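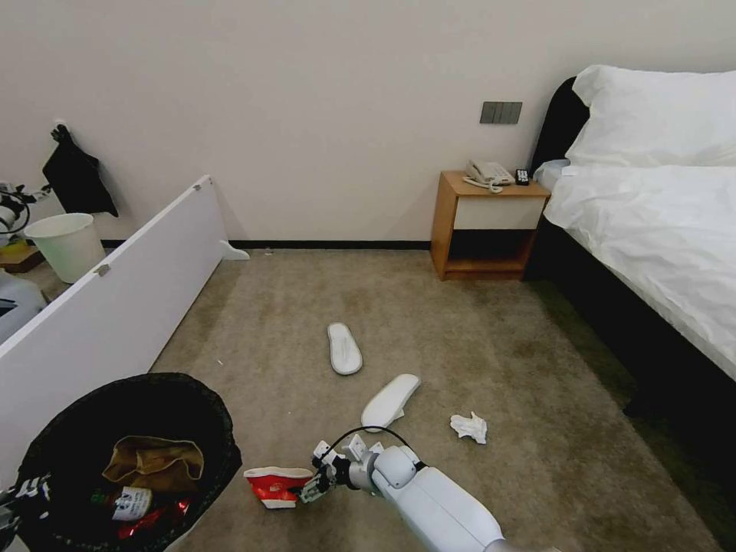
Friday, January 17, 2020

The big black bin

I have a floor again! Well, I have most of a floor, and the bit I have is carpet, which I'd half forgotten. I'm writing this sitting on it with my back against the bed and a mug of tea balanced on a book, and I'm so pleased with myself that I don't want to go to sleep yet, so you're getting the long version tonight, diary.

The large black bin is the star. I've been making do with little wastebaskets for years, the kind that hold four tissues and an apple core, and every time I had a proper clean-up I'd fill one, carry it downstairs, come back, lose interest and read something. Omolara told me on the phone last week that my whole problem was bin size. She said it quite kindly. So I lined the big one, stood it down on the floor where the mess was and simply went at it, and she was completely right (I'll tell her tomorrow, she'll be unbearable).

You can throw things into a bin that size. The mouth is so wide that even I can't miss, and I've got a terrible arm. There's a shiny red wrapper in there, a little white packet with a label, some scrap of green rubbish, and on top of the heap that awful olive-tan cloth. I feel nothing about the cloth! I thought I would. I used it for the windows in the old flat, then for the bike, then for whatever it was that came out from under the stove, and I've washed it so often it's gone thin in the middle. Güven (brother Güven, not Güven Dağdelen, I really must start using surnames in here) used to call it my flag. Goodbye, flag.

The red and white carton was the other one I'd been stepping round. It was on its side on the carpet right by the bin, all crumpled, so close that it must count as the laziest piece of litter in the house. I kept thinking I should keep it for posting something. I have kept so many boxes for posting something. How many parcels do I send in a year? Two, if Mum's birthday counts, and I always end up buying a padded bag for that anyway. Recycling it goes, flattened, with the others.

Now, the panel. The long white panel is still lying across the room on its edge like a very low garden wall, and I have stepped over it so many times today that my hips hurt. I was going to be cross about it and then I decided I rather like it. It divides the place up! There's the done side and the not-done side. It still has its little metal bracket on the face and a grey fitting on the top corner, and I've promised myself I won't take either off until I've got a jar to put them in, with a label, because the last time I took a piece of furniture to bits I put the screws "somewhere sensible" and they have never been seen since. The Collon shelves are still standing on three screws and goodwill.

Hüsnü is coming on the weekend to have a look at it. He's wonderful with this sort of thing and talks to the wood as he goes. He reckons the panel could go back on in 20 minutes if I've got the right Allen key, and I have at least a dozen Allen keys, so I'm choosing to be optimistic. If it can't go back on he wants it for his workbench. Either way it leaves the carpet, and I'll have the full width of the room to walk across, which I'm looking forward to more than is probably normal.

The white wastebasket is back against the wall behind the panel, and I've had a good think about what to do with it. It's a nice shape, with that flared rim, and it seems mean to get rid of it just for being small. My idea is the landing, for the junk mail. Everything comes through the door, goes up the stairs in my hand, gets put on the bed and slides down the back. If there were a basket on the way, half of it would never reach me. I had an entire Sarıgül catalogue down there from last March, still in its plastic! I did look through it before I put it in the paper pile, and I did fold down one corner, and then I very bravely unfolded it.

I also need to deal with the hook. The black cloth is still hanging on it, in that droopy triangle, and I keep catching it out of the corner of my eye in the evening and thinking it's a bat. It can go in the wash with the dark things tomorrow. Then I want something cheerful up there instead. Genivaldo gave me that little woven thing in yellow and orange when he came back from his trip, and it's been in a drawer all this time because there was never a clear bit of wall that deserved it. Now there's a clear bit of wall. Or there will be.

What I can't get over is how quick it was once I got going. I put the kettle on after lunch, and put Omolara's playlist on, the one with all the brass, and I told myself I'd do it until the music stopped and no longer. Then I played it again. The best trick was picking things up by colour. I did everything red first, then everything white, then everything I couldn't name a colour for (that was the biggest group, and the most disgusting). It's a silly system and I've no idea why it works so well, but I never once sat down to read an old magazine, and that has to be a record.

Things I found: one earring, the good scissors, a Tralance bus card with nothing on it, the recipe for Dad's lentils in his own handwriting. I'd truly thought that last one was gone. It's on the fridge now under the strongest magnet and I'm making them on Sunday, properly, with the burnt butter, and anyone who comes to help with the panel gets a bowl.

Things I did not find: the phone charger, the other earring, the lid for the blue pot. I live in hope of the not-done side.

Still to do, while I remember:

Bag from the black bin down to the kerb before bed. It's heavier than it looks.
Flatten the cartons and tie them up.
Jar for the bracket and the fitting. Label the jar!!
Vacuum the carpet, including along the wall by that white plastic foot, where the fluff goes to live.
Ring Güven Ersoy about borrowing the good drill, and don't let him talk me into borrowing the sander as well.
Wash the black cloth.

My tea's gone cold and my feet have pins and needles, but I keep looking round at all this lovely beige nothing and grinning. I might do the wardrobe next. I might do the wardrobe tomorrow! I've got 100 hangers in there and, at a guess, nine shirts.

Bag first, though. Shoes on, down I go.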